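Ticket 3593
Subject: Wrist camera stream drops frames and smears on cloth tasks, Nimance gripper vs. Jokavberg gripper
Opened by: Flor Ccori
Assigned to: Felicja Mazurek
Status: Open, waiting on vendor
Last updated: 2020-10-23

Problem

With the Nimance two-finger gripper mounted, the wrist camera stream loses frames during fast moves. The same arm with the Jokavberg gripper does not lose any on the same motion file. Cloth tasks are the worst case. Rigid parts are mostly fine, but they also run at a lower speed, so that comparison is weak.

Setup

Arm: Grarkevov, stock controller, firmware unchanged since August.
Camera: same unit for both grippers, moved over with its bracket.
Recorder: Jeon, default settings, auto exposure on.
Motion file: cloth pick, lift, swing, release. Same file for every run.

What I tried (Flor)

1. Swapped the camera cable for a new one. No change.

2. Moved the camera to the second USB port on the controller. No change. Moved it back.

3. Ran 18 cycles with each gripper. Nimance dropped frames in 9 of them, always in the swing. Jokavberg dropped none.

4. Ran the Nimance with the finger motors disabled and the arm doing the same path. No drops. So it looks tied to the finger motors being powered, or to traffic from them.

Reply from Felicja

The controller puts the Nimance on the same bus as the camera trigger. The Jokavberg has its own line. Please check whether the status polling rate on the Nimance is still at the factory value. If it is, cut it in half and run the set again.

Also, please keep the dropped frames and the smearing as two separate issues. The smearing could be plain exposure time. Send me a frame from the swing, any run, Nimance mounted.

Reply from Flor

Polling was at the factory value. Halved it and ran the full set again. Drops went down to 2 cycles. Better, but I would not call it fixed -- the recorder still logs late triggers in most runs.

For the smearing, I pulled a frame with the pink cloth in it. The edges of the cloth are soft and the floor behind it is streaky, but the gripper fingers are sharp enough to see the scuffs on them. The fingers move with the camera, so I take this as exposure time and not a focus or lens problem. Glare from the floor may be confusing the auto exposure too, there is a bright spot near the top left.
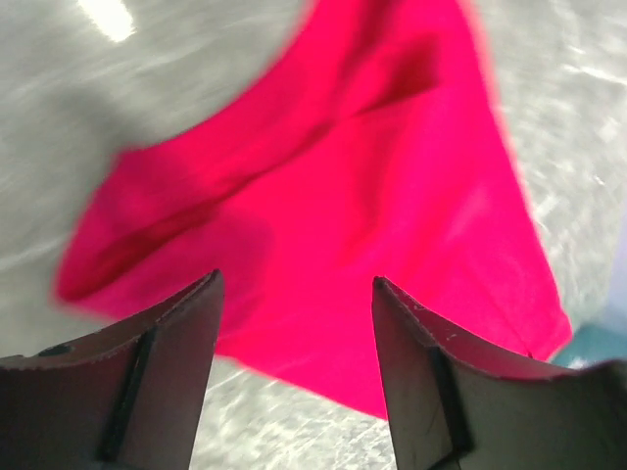
Next steps

Felicja: ask Nimance if the finger status messages can be moved to a separate line, and if their newer driver lets us turn polling off during a move.

Flor: lock the exposure in Jeon at a shorter time, turn up the gain to match, and repeat the cloth set with both grippers. Note the gain value in this ticket. Leave the polling at half for now.

Both: no decision on which gripper stays on the arm until the locked exposure runs are in. The Jokavberg is ahead on the stream, but its grip on thin cloth has not been tested at full speed -- that needs its own ticket.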